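Visit to the student manipulation project at Zerkham

The group of 18 met at the side entrance at Zerkham and went up by the back stairs, the freight elevator being out of service. Blandine Rey had arranged the visit through the school and handed out badges at the door. Room 633 is at the end of the hall. It is kept dark except over the work table, and it took a minute to get used to it. 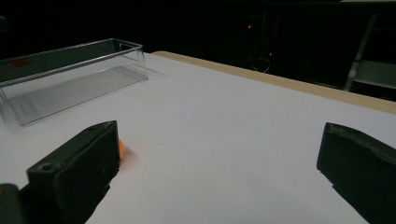
Zerkham, June

The project is called Munia. It began as an evening class in basic robotics and is now in its second year as a student project with its own room. The students collect demonstrations of small table tasks with hand-held grippers, then use the recordings to train a program for an arm. The arm itself is at Paredes, the sister school, and we did not see it on this trip.

Ulises Sepúlveda, a third-year student, gave the introduction. The task this term is to pick up a ping-pong ball and put it in a clear plastic bin. He said it was chosen as a first task for new members. A round ball rolls if one finger touches it early, and a clear bin is hard for a program to find on a white table. The group has recorded roughly 400 runs so far.
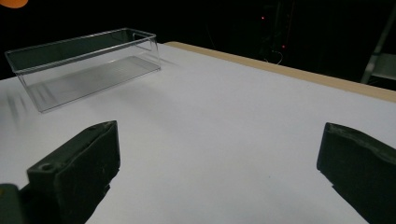

Each new member does 23 practice runs before any of their work is kept. Mirta Leiva checks the recordings the next day and throws out the ones where the ball was dropped or the hand moved too fast. She keeps a written log of these, with the reason next to each. Most of the early ones say "too fast."

Visitors were asked to stay behind a line of tape on the carpet while a run was going on. Talking was fine. Between runs we could come up to the table, and several people asked about the grippers. The finger pads are replaced when they get too worn to hold the ball well. The students order the replacements from Treltar, a small supplier in the same town, and delivery can take a while -- the last set came after the term had started.

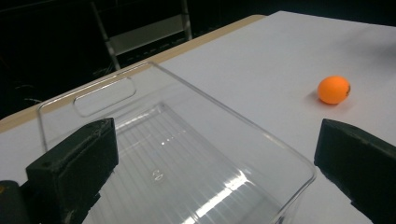

The bin and an orange ball on the work table.

Hipólito Acuña, who teaches the class, answered questions afterward. Delia Gaete from our group asked why the students don't simply drive the arm by remote control. He said they tried that in the first year and found it slow, and there was a wait for time on the arm. With the hand-held grippers, a student can finish a session between two classes. He was less sure how well the recordings would carry over to the arm. The first test at Paredes is planned for after exams.

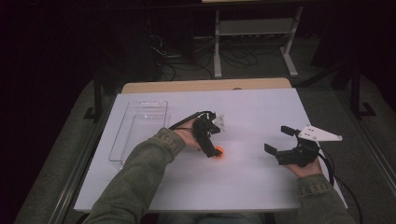

Practical notes

The visit lasted from 2 p.m. until a little before 4. There is no coat rack in the room, so bags stay in the hall. The chairs are few and most of us stood. Groups larger than ours would need to be split in two. Anyone who wants to go with the next group should give their name to Blandine Rey.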